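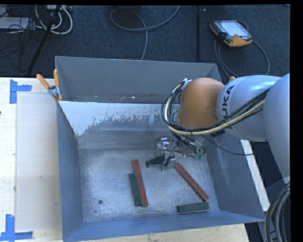 THREAD: The cable that kept stopping our bin picker

By the Botell bench crew | April 2025

Print this thread | E-mail this thread

1/ OK, robot people, I have a fault story and I've been dying to share it. It ate most of a week, it came with a safety scare in the middle, and I learned more from it than from anything that went right this year. Get a snack.

2/ Setup for the new folks: Botell is our bin picking project. KUKA arm, sheet metal bin, red and green blocks in a heap at the bottom. The arm reaches in, grabs a block, sets it down outside, goes back for more. Simple to say! The bin walls slope inward, so the blocks slide to the floor and end up jammed against each other, and that's the fun part.

3/ The fault. Every so often the gripper would stop reporting in the middle of a reach. The arm would be down in the bin, fingers close to a block, and our program would lose the "I'm open / I'm closed" signal. The program then does what we told it to do and halts everything. Good. But it halts with the hand down in the bin, and somebody has to drive it out by hand with the pendant.

4/ I love how clear the log was about this: "no gripper status." Thanks, log. Could be the gripper, the board on the gripper, the cable, the plug, the program, or me.

5/ So first I blamed the program (I wrote it, so I know where the bodies are). I made it wait longer for the signal before giving up. It still stopped, just a little later each time. I put the old wait time back and I'm glad I did. Please don't fix a missing signal by being more patient with it.

6/ Then I blamed the dust. Our blocks shed a chalky powder and the bin floor is covered in it. It gets up the walls too. I cleaned every contact on the hand, felt great about it, ran the job again and got 7 clean picks in a row. I did a small dance. Pick eight, stopped dead.

7/ Time to get organized! We ran 153 reaches over two days and wrote down where the hand was each time it quit. It quit 20 times. And look at this, every one of those was on the same side of the bin, with the wrist turned far around to line up with a block lying at a slant. Straight reaches into the middle never failed at all.

8/ If you've worked with arms you're already yelling "CABLE" at your phone. Yes. Cable. You were right and I should have called you.

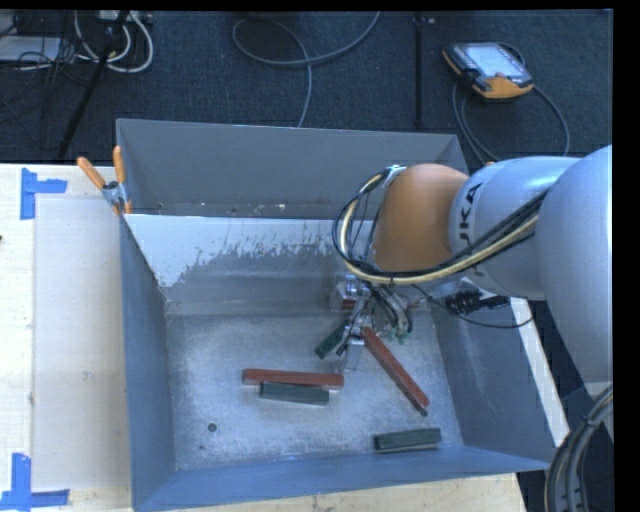 9/ When the wrist turns that far, the loop over the joint gets pulled tight, and the strain goes straight to the thinnest wire in the bundle. Ours had a break inside the jacket. Outside it looked perfect! Bend it one way and the signal was there, bend it the other way and it was gone. I sat with a meter and wiggled it for ten minutes because it was so satisfying.

10/ Now the part I'm less happy about. Before we found the break, we had one stop where the signal dropped and then came back by itself while a teammate was leaning over the bin to free a block. The program saw a healthy gripper again and tried to carry on with the pick.

11/ The arm didn't move, since the guard stop was in. The hand did. The fingers closed. They closed on air and no skin was involved, but a hand was near enough that we all went quiet, turned everything off and called it for the day.

12/ I want to be really plain about what went wrong there. The guard stop was wired to the arm. The gripper had its own supply and its own little brain, and we'd never tied it in. We'd all been saying "it's stopped" and meaning "the arm is stopped." Go check yours. I'll wait.

13/ What we changed, in the order we did it:

Gripper power now drops with the guard stop. We tested it with a scrap block in the fingers, and the fingers hold their position and don't squeeze any further.

A lost signal now latches. It can come back all it wants, the program stays stopped until a person walks over, looks, and resets it.

Hands stay out of the bin until the arm has been driven clear. For stuck blocks we use a long plastic stick. (The stick is everyone's favorite tool now.)

14/ And for the cable itself: new wire, the bendy kind made for moving joints, with a bigger loop at the joint and the clamp moved so the plug doesn't take the pull. We also put a limit on how far the wrist may turn. If a block can only be reached with a crazy twist, the program picks another one first and comes back later, when the pile has usually shifted.

15/ That limit turned out to be my favorite change of the lot! I was sure it would slow us down. It hardly did, and the motion looks so much calmer. The old version always looked like it was trying to scratch its own back.

16/ A few people asked last time about blocks lying right up against each other. Still hard! When a red and a green are side by side there's barely any room for a finger between them. Our camera software (we call it Fotolus) likes to see the pair as one fat block. The hand comes down too wide and bumps a wall or lands on top. I'd love to hear how you handle it. We've tried nudging the pair apart before grabbing and it works more often than it should.

17/ Another one from the replies: "why not shake the bin?" Ours is clamped to the table and the camera expects it to be in the same place every time. We did try it loose once, back in August. The bin crept along the table with every bump until the arm was reaching for a block through the side wall. The collision stop caught it. I'm told the sound was memorable.

18/ Spares! We had exactly zero spare gripper cables when this one died, so we spent a day waiting on a box. Now there are 2 in the drawer, both tested, both labeled with the date they went in. If you run any kind of robot hand, please order a cable tonight. Cheapest good feeling I know.

19/ We've also added a bend check to the start of each session. Arm parked up high, one person on the pendant, wrist turned slowly from one end of its allowed range to the other while the program watches the gripper signal. One flicker and we don't run. It's short enough that people really do it.

20/ Since the new cable went on, no lost signals. I'm not calling it cured until it's done a lot more reaches than the old one had, and the old one ran fine for months before it started acting up. I'll post the tally either way.

21/ Next up is the same job on the Brustier bench, where the bin is deeper and the arm has to bend even more to get to the corners. The team at Després has lent us a cable guide that rides along with the wrist and I can't wait to bolt it on. If it snags on the bin rim you'll hear about that too!

22/ Replies are open. Send me your worst cable story, the weirder the better, and tell me whether your stop button kills your gripper.

We use cookies to remember your reading settings. Accept | Manage choices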